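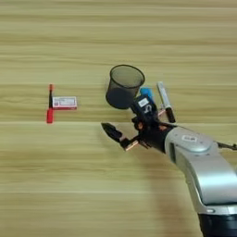 L. Bezerra
Head of Equipment Planning, Elell

About > Who we are > Equipment Planning

Elell helps colleges, training centres and small workshops to plan and pay for robotic equipment. We do not manufacture robots and we take no commission from those who do. Our fees are paid by the institution that asks for our help, and they are agreed in writing before any work begins.

The office was set up to serve the colleges of the Nondari district, and it now advises 27 institutions. Most come to us with a sum of money already approved and a supplier's quotation already in hand. We ask them to set both aside for a short time and to write down the tasks the equipment will be expected to carry out in its first year. Picking up a pen and placing it in a cup is a modest task, but it raises most of the questions a buyer must settle: the reach of the arm, the kind of hand, the size of the table, the hours of staff time.

Arms and hands are often sold separately. A jointed hand with several fingers can cost a good deal to maintain, and where a plain two-jaw gripper will serve the course, we say so in our report. Spare parts, cables, mounting and insurance are entered as separate lines. In one recent budget these smaller lines came to £3,182, none of which had appeared in the first quotation.
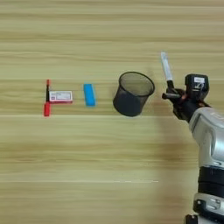
Materials for practice work need very little money. Pens, small boxes and a mesh pen holder can be bought from any stationer, and we advise departments to hold them under general supplies so that they can be replaced without a purchase order.

Our Sornine register lists 485 items of equipment held by member institutions, with the year of purchase and the expected year of replacement. Members may consult it when preparing a bid, and may arrange loans between themselves. The register is revised each July.

A planning review ends with a written report and a budget covering the full life of the equipment. Institutions remain free to buy from any supplier. Requests for a review in the coming financial year should be sent to the office by the head of department, with a floor plan of the proposed room.

Related pages
Fees and terms of engagement
Using the Sornine register
Preparing a five-year replacement budget
Loans between Nondari members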